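Budgeting for a second arm, a thread. I promised Yaneth Quintero I'd write down how we've planned our kit spending this year, so put the kettle on, it may ramble a bit!

1/ Start with the job. Ours is washing-up at an ordinary kitchen sink, and every quote we asked for was read against that one job.
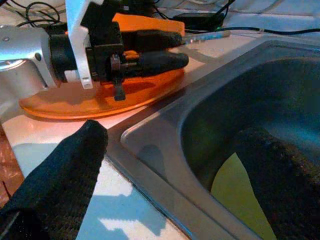
2/ The quotes. Kukau came in at £2780 for the arm with its controller, and Zodari was a fair bit dearer but threw in the mounting plate (lovely people on the phone, I must say). We've gone with Kukau, delivery in October.

3/ Fingers are a separate line! I'd put down £197 for spare black fingers and covers and then doubled it, and I'm so glad I did.

4/ Leave room for the dull things too: power strips, adapters, longer cables. Roughly £800 for us, which made me wince, but two arms at one sink want a lot of plugging in, and the back of the worktop fills up before you know it.

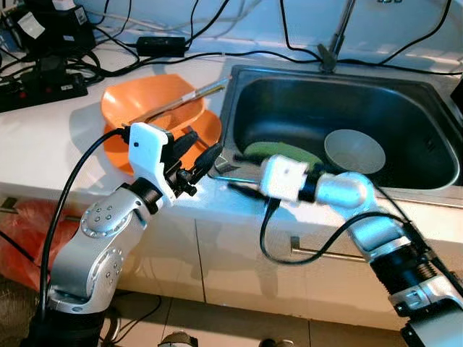

Did you think about hiring before you bought?
We did, and Aliyu gave us a very fair monthly rate, but past 13 months buying worked out cheaper and we expect to be at this for a good deal longer than that.

5/ Still to settle is the service plan. Gristel want the whole year up front and I'd much sooner pay quarterly, so I'm ringing them again after lunch. If any of you have talked them round, do tell me how you managed it!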